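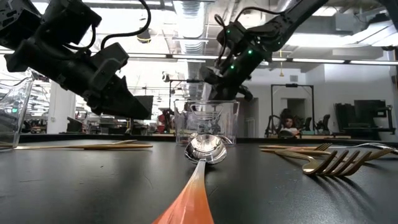
Drallomar clear glass pitcher, rectangular

Most pitchers are round. The Drallomar is a roughly rectangular vessel with a wide opening, and the maker, Simitus, would like you to believe the shape changes your life. It won't. It does stand neatly against the wall of a fridge shelf, and for a lot of kitchens that is reason enough to look at it.

We carry it with some reservations, so read on before you order.

What we like

The wide mouth. Ice goes in without a fight, and so do lemon halves, a long spoon and most hands. Clear glass also shows you when the tea is strong enough, and when the pitcher needs washing.

What we're less sure about

Simitus calls the pour "drip-free." We poured water from ours 30 times and got drips on the counter often enough to keep a towel handy. A slow pour helps. A full pitcher at arm's length doesn't.

The corners need a bottle brush. A sponge skims past them, and orange pulp stays put.

It's glass, so it is heavy when full. If small children will be pouring, buy something else.

About the spoon

The large Vukside spoon is sold separately. The bowl is polished silver in color and the handle a glossy orange-copper. Good looking, we admit — and it shows every fingerprint. The catalog says it "never needs polishing," a claim we'd treat the way we treat most uses of the word never. Stir gently. Metal against glass is how pitchers get chipped.

Ordering

Pitchers ship singly or as a pair. The pair saves you a little on postage and nothing on the glass. Orders leave our Khổng warehouse within 48 hours, except in November, when they don't always.

Chipped on arrival? Keep the box, write to us within 30 days and we'll replace it. Chipped by the spoon is your own affair.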